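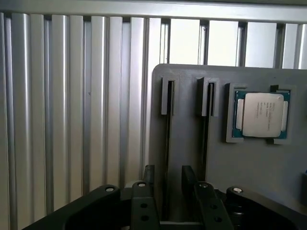

So-yul Lim
Student, Network Systems Project

Web Filtering and Guest Access on the Flemwood Campus Network
Project report, 2019-12-23

1. Background

Flemwood sends all student traffic through one filtering proxy. The proxy compares each requested domain with a category list and either passes the request or returns a block page. Students have complained that the list blocks pages they need for class, and teachers have complained that the block page gives no reason. My project adviser, Hervé Tessier, asked me to measure how often the filter blocks coursework pages and to test a replacement rule set on a separate network segment.

2. Method

I collected 210 web addresses from the reading lists of 6 courses. Each address was requested through the existing proxy with a student account, and the result was logged as passed, blocked, or failed. A failed result means that the server did not answer or the certificate was rejected. Blocked addresses were then requested again from an unfiltered staff connection to confirm that the page existed.

The test segment used the Duven rule set, which filters at the DNS level and does not inspect page content. Duven runs as a service on a small Linux server. The server was given a fixed address and placed behind the Delacroix building switch on its own VLAN.

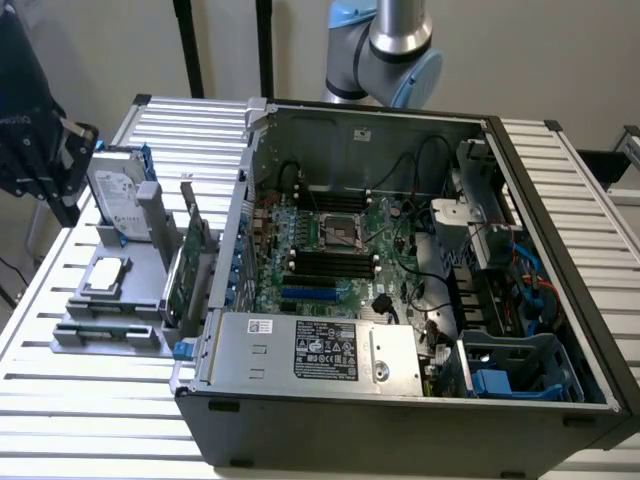 Figure 2. Open desktop tower with CPU socket and memory slots.

3. Results

The existing proxy blocked 50 of the 210 addresses. Most of these were on video hosts, blog platforms, and file sharing sites, where the category list blocks the whole domain. A history course was affected the most, as its readings are largely hosted on one blog platform.

With Duven, 4 addresses were blocked. All of them were on domains listed as advertising networks, and each one redirected to a normal page once the tracking prefix was removed from the link. No address on the list failed under Duven that had passed under the proxy.

Lookup times were logged but are not compared in this report. The proxy log records the full page request and the Duven log records only the DNS query, so the two values do not measure the same thing.

4. Limits of the test 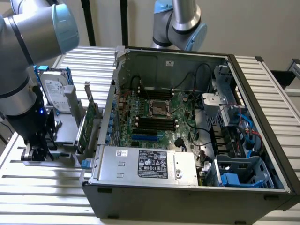 The address list came from reading lists only and does not cover pages that students find through search. The test segment also carried very little traffic, so the results say nothing about load. A student who sets a different DNS server on a laptop can get around Duven unless outbound port 53 is closed at the firewall. DNS over HTTPS would still need a separate rule. The firewall at the Varnel site has such a rule, but it was not copied for this test.

5. Next steps

The test should be repeated in April with search traffic included and port 53 closed. The block page should show the category and a contact address.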